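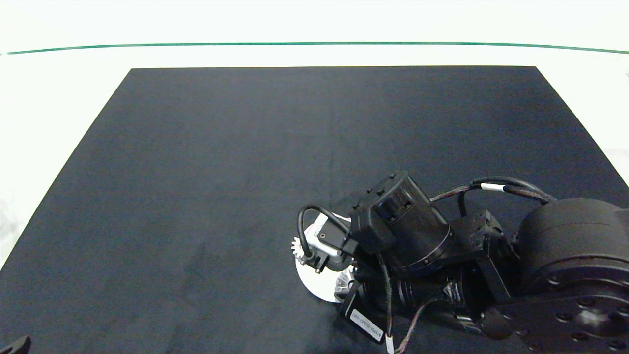 Black mat on the white tabletop, with the white disc and the small toothed gear.

Oltstead Tabletop Parts: read me first

Oltstead is a set of pictures and notes about small parts laid out on a work table. It was put together by Ülle Urbonaitė and Mārtiņš Luik for people who want to practise finding, naming and sorting loose pieces on a dark surface.

What is in the set

There are 469 pictures in the main folder and 38 more in a folder called extras. Each picture has a text note with the same name. The note gives the parts on the mat, their colours, and whether any part is partly covered.

The extras are layouts we could not agree on. Use them if you like, but they are not included in the parts list.

The table and mat

The table top is white and the mat is black. We kept to this pairing throughout because most of the parts are pale. The mat has a matt, slightly textured surface and shows scuffs and lighter smudges. These are not parts and should not be labelled. The white top can come out very bright, with little detail in it.

Naming

Disc: flat and round, with no teeth.
Gear: any piece with teeth around its edge, whatever its size.
Fan part: a ribbed piece with fins spreading outwards.
Other: anything that does not fit the names above. Add a few words in the note.

Where a gear shows next to a disc, list them separately, even if they touch. If only some of a piece can be seen, name it from what is visible and mark it "partly covered". Do not guess at the hidden side.

Known problems

Notes written before November use "wheel" for both discs and gears. Mārtiņš is working through these. Some white parts are hard to make out when they overlap.

Layout of the download

pictures/ main set
extras/ disputed layouts
notes/ one text file per picture
parts.txt list of names and short meanings

Corrections

Send the picture name and the line you would change to Ülle. Please send one correction per message.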